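Workshop Tips: Setting Up and Comparing Hand-Held Grippers on Small Household Items
Posted by Kenneth Umali, 05/02/2023
Filed under: bench notes, grippers, fingers and pads

These notes cover thin, smooth objects: brushes, pens, spatula handles. Box and bottle tests are on a separate page. The two grippers compared are the Jarley parallel-jaw unit and the Wullby linkage unit. Both were run with the same finger pads so that differences come from the mechanism.

1. Check the jaws before you check anything else

Close the fingers on a strip of printer paper and pull. The paper should drag evenly along the full height of the pad. If it slips at the top and holds at the bottom, the fingers are toed in. Loosen the finger screws a quarter turn, close the jaws on a flat steel rule, and tighten again with the jaws closed.

Repeat after 40 cycles. New printed fingers settle.

2. Pick a test object that is hard to hold

A makeup brush works well. The handle is slim and glossy, the ferrule has a taper, and the weight is low enough that a drop does no damage. Grip on the metal and you are testing pads against a slope. Grip on the handle and you are testing pads against a polished rod. Record which one you used. Results from the two are not comparable.

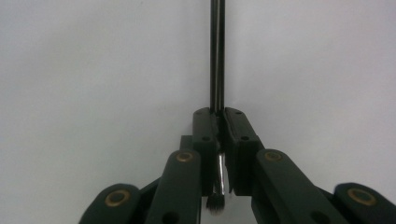

Makeup brush held upright in the jaws, bristles down.

3. Pads

Thin pads beat thick ones on anything slimmer than a pencil. Thick foam lets the object roll between the fingers when it touches an edge. We tried three materials and kept the thin rubber sheet. Clean it with rubbing alcohol and let it dry fully. Do not use dish soap, as it leaves a film.

Radka Perić tested a ribbed pad on the Wullby and reported good grip when the ribs ran across the handle and poor grip when they ran along it. Her pads are no longer made, so cut your own if you want to repeat this.

4. Linkage play

Hold the gripper body still and push one finger sideways with a fingertip. Any click you feel comes from the pivots. On a linkage gripper, check each pivot separately with the others held. Bushings should turn freely without rocking. A drop of light oil is enough. Wipe off the rest or it will end up on the pads.

The Jarley had no play when new and slight play after 1696 cycles. The Wullby started with slight play and had not changed at 2000, when we stopped.

5. Holder and table

Use a holder with dividers so each item returns to a similar position. A clear one makes it easier for a person to check the bottom of the tool, but some depth cameras read clear plastic badly. If yours does, put a strip of matte tape along the top rim.

Lay a plain white board over the bench. Wood grain causes trouble for some trackers, and the board can be replaced when it gets scratched. Tape down the corners.

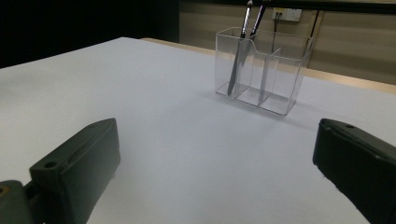

Start each run with the jaws fully open and stopped well short of the holder. Approach at a steady speed. Most failed grasps on our list came from closing too early, with one finger catching the divider and pushing the holder back. A patch of shelf liner under the base cures this.

6. Approach angle

Tools that lean in their compartment should be approached along the lean. Coming in level gives contact at one corner of the pad and the handle twists on lift. Ten degrees of wrist tilt was enough for everything we tried.

7. Counting results

Count a grasp as good only if the object clears the holder and stays put for five seconds. We logged 352 grasps per gripper on the brush alone.

Jarley: fewer slips on the handle, more on the ferrule.
Wullby: even on both, slower to close.

For thin handles I would take the Jarley. For mixed items, the Wullby with thin pads.

8. Storage

Leave the jaws slightly open. Pads left pressed together over a weekend take a set and need an hour to recover.

Corrections: Ebbe Amundsen points out that the Jarley finger screws are M3 and not M2.5 as given in the October version. Fixed in the parts list.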